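Rorner moves parts sorters to simulation desk ahead of arm rollout

Sorting staff at the Rorner returns depot in Dralley have begun spending part of each shift checking simulated robot runs, under a work plan that took effect in August. The depot handles returned household goods and separates small loose parts for reuse. Two robot arms are due on the parts line once the simulated tasks are approved.

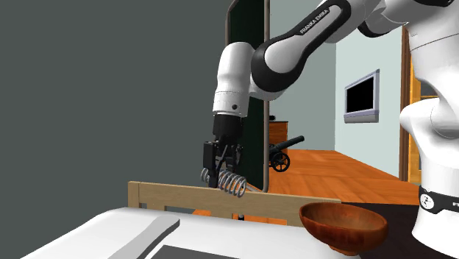
By Noura Hourani
Workplace and Industry
Filed under: Automation, Warehousing

The depot employs 182 people across three shifts. Parts sorting has been done by hand at fixed benches, with each sorter picking, identifying and binning items for the full shift. Under the new plan, sorters rotate between the bench and a desk where they replay computer-rendered runs and mark each one as accepted, rejected or unclear.

The runs are built in Nurlow, a simulation package the depot licenses. Each places an arm among furniture and mixed objects and assigns it one item to handle. Coil springs were chosen as an early item. They are common in returned goods, and sorters had reported that they tangle and roll on the bench.

"A spring has a lot of places to grab and most of them are bad," said Kamol Kamolrat, lead sorter on the morning shift. "If the fingers close on the end coil, it swings. The people who have done it by hand see that right away in the replay. The engineers were scoring those as good picks."

A reviewer works through around 100 runs in a session. Rejected runs need a short written reason, entered in the sorter's own words. Those notes go to the automation group, led by Rostislav Mikuš, which changes the grip settings and sends the task back for another round of review.

Mikuš said the rooms are deliberately furnished and the objects mixed. "The bench is tidy in the drawing and untidy at four in the afternoon," he said. "We want the arm to meet clutter before it meets the line."

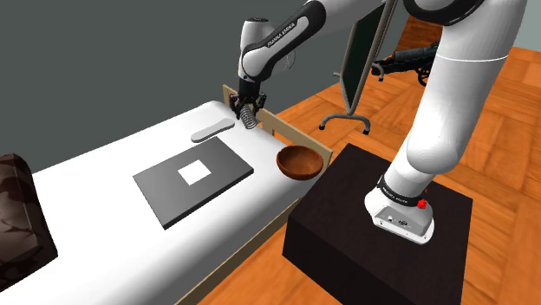 Simulated handling task: a robot arm with a coil spring between its fingers at the far end of a bed. Rendering: Rorner

Job grades have been the main point of dispute. Review work is currently paid at the sorting rate. Wissam Karam, who represents line staff in talks with the company, said it should be graded as technical work.

"They are writing the rules the machine will follow," Karam said. "That was not in the job description, and it should be."

Rorner has agreed to look at the grade after the arms have run for a full quarter. The company said no sorting positions will be cut during that period. It has made no commitment beyond it.

Some sorters have asked to stay at the bench full time. Kamolrat said the desk is easier on the wrists and harder on the eyes, and that the evening shift has requested shorter review sessions. Screen time is now broken up with bench work, and a second desk is being fitted next to the packing area.

Once installed, the arms will take springs and similar small metal parts. Textiles, glass and anything with a sharp edge will stay with hand sorters. A sorter will be assigned to each arm to clear jams and handle items it sets aside.

Rawan Abu Hammour, depot manager, said the arms will start on the morning shift only. Installation depends on guarding work by Kanaan, the contractor fitting the enclosures, and no start date has been set.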